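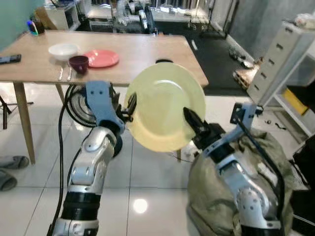

Reseña: el programa Rekel para poner palabras clave a las fotos

Llevo cuatro meses subiendo fotos a dos agencias de stock y lo que más me cansa son las palabras clave. En febrero compré Rekel, de la casa Sikine, y pagué 158 euros por la licencia. Le di un lote de 535 fotos, casi todas de comida y de mercados.

Es rápido y las plantillas me gustan mucho. En español confunde a veces el singular con el plural, y esto hay que corregirlo a mano – una tarde entera, en mi caso. También exporta solamente 200 archivos cada vez. Para quien sube poco, yo esperaría una rebaja.

Azucena Tapia

Entradas recientes
Findari: mi primer mes de ventas
Asante, una mochila para dos cámaras
Vender fotos verticales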